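12/01/2022, Horkton

**Foliver return with a new album, and bring it home first**

We at Kinnunen Records are very happy indeed to say that Foliver have finished their second album, *Rosta*, and that after a long autumn of changing their minds over the running order (and then changing them back again) it will be out in October on vinyl and download.

Many of you will remember the band from the library benefit, when they played their song about parish boundaries and half the room joined in. There are more like it on *Rosta*: seven songs on council tax, by-elections and the old bus route, with plenty of brass and a good deal of shouting in the choruses. The band say it is a political record, though they would be just as pleased if you danced to it.

The first pressing is 500 copies, each with a folded lyric sheet. Foliver will play 2 shows at Horkton Assembly Rooms to launch it, and tickets go on sale at the box office in the summer. Children are welcome at the early one.

Review copies and interviews can be had from the Kinnunen press desk, and we do try to answer everybody.
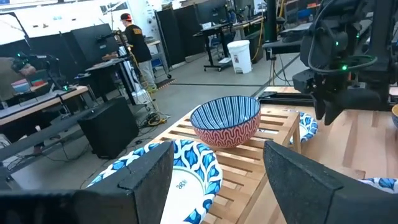
Kinnunen Press Notes, No. 7

Free to reprint in whole or in part. Please credit Kinnunen Records, Horkton.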